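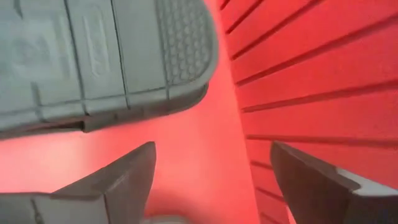 Figure 3. Moulded underside with recessed seams and a dimpled area towards the rounded tip, over a smooth red surface. Grooved red panel at right.

4.2 Undersides and the problem of putting things down

Household objects are designed to be looked at from above and to be cleaned from nowhere in particular. The underside gets whatever the mould-maker felt like that afternoon. In our August interviews, participants could describe the top of a favourite object in loving detail and went rather quiet when asked to draw the bottom of it. Several drew a rectangle. One wrote "flat?" and handed back the pencil.

Few undersides in the collection are flat. The grey item in Figure 3 has a face divided into rectangular panels by thin seams, which give way to a patch of small dimples in a honeycomb-like arrangement that follows the curve of the tip. The rim steps down from this face and has a narrow notch in it. There are also faint raised marks, which we could not read and have coded as "illegible relief", a category that grew faster than we would have liked.

We sorted surface features into three groups, following Aravena's working scheme. Panel features divide a face into regions. Field features, such as dimples or ribs, fill a region with a repeated texture. Edge features interrupt the outline. The scheme was piloted on 25 objects and survived, though the boundary between a wide seam and a narrow panel led to an afternoon of discussion that neither coder wishes to repeat.

The surface an object is put down on matters as well. Tidying studies have tended to treat the receiving surface as a neutral plane, possibly in tribute to the geometry textbook. Participants treated it as nothing of the kind. Of the 60 people interviewed, 30 said they would turn an object over before choosing where to keep it, and most of these mentioned grip, scratching or crumbs. Grooved surfaces drew the strongest opinions. They were praised for looking tidy and blamed for holding dust, often by the same person and once in the same sentence.

Colour had more influence on coding than we had planned for. Against a saturated red, pale grey relief is easy to separate from its surroundings but still hard to read within its own outline, as the contrast that helps with the rim does nothing for shallow marks on the face. Both coders marked outlines with confidence and embossing with a question mark. We kept the question marks in the data.

Celeste Aravena has suggested that field features should be split by whether they continue around a curve or stop short of it. We have adopted this for the Otus subset only. Recoding the remaining material would mean going back through up to 4,000 entries, and the first author has a firm view on that. Results for the subset are given in Section 4.3, with disagreements between coders listed separately.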